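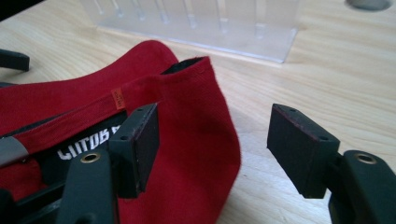

Figure 7. Red twill cap on its side, underside turned partly outward.

Section 7: Washing and shaping fabric caps

Use this section for cotton, twill and polyester caps in the Sturnach Rokeo countertop hand washer. Wool felt, straw and waxed caps must not go in the basin. For those, see Section 13.

Revised 2020-11-02. Replaces the March sheet.

7.1 Before you start

1. Read the care label, normally sewn to the inside of the sweatband. If the label says "spot clean only", stop and go to 7.4.
2. Check the brim. Press it gently near the middle. A plastic brim springs back. A cardboard brim feels stiff and papery and may already show a crease.
3. Test for colour. Dampen a white cloth with cool water and hold it against an inside seam for one minute. If colour comes off on the cloth, wash the cap alone.
4. Brush off loose dirt and lint with a soft, dry brush, working with the weave.

CAUTION: Do not soak a cap with a cardboard brim. The board will swell and will not return to its shape.

7.2 Washing

1. Place the washer on a level surface with the drain hose in the sink.
2. Fill the basin with cool water to the lower line.
3. Add one level scoop of Xaba powder, or 14 mL of a mild liquid detergent. Do not use chlorine bleach.
4. Rub a little detergent into the sweatband with your fingertips. Leave it for five minutes.
5. Lower the cap into the water, crown down, and press it under until it stops floating.
6. Turn the dial to SOAK and let the cycle run. It takes 13 minutes.
7. Drain, refill with clean water and select RINSE. Repeat until the water runs clear.

NOTE: In hard water areas the powder may leave a pale film on dark fabric. A second rinse normally clears it.

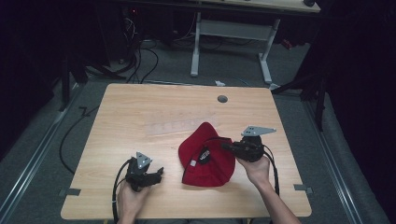 Figure 8. Red cap bunched up, brim and crown overlapping. Reshape as in 7.3.

7.3 Shaping and drying

1. Lift the cap out with both hands. Do not wring or twist it.
2. Roll it in a dry towel and press to remove water.
3. Open the crown fully and push out any folds from the inside with your fist.
4. Fit the cap over the supplied form, or over an upturned bowl of a similar size. A rolled hand towel packed into the crown will also do.
5. Set the curve of the brim by hand. Hold it with two soft clips if needed — metal pegs can mark the fabric.
6. Leave to dry in moving air, away from heaters and direct sun. Thick twill can take overnight.
7. When the cap is dry, fasten the back strap on its usual setting and check the fit.

CAUTION: Do not put caps in a tumble dryer. Heat can shrink the sweatband and loosen the glue behind patches.

7.4 Patches and embroidery

Clean around a patch with a damp cloth and a drop of detergent. Dab, then blot dry. Do not scrub the edge stitching. If a patch begins to lift, let the cap dry completely before repairing it with fabric adhesive.

Replacement forms are sold singly as part no. 113 and can be ordered through the Clurkport parts counter. State the cap size when ordering.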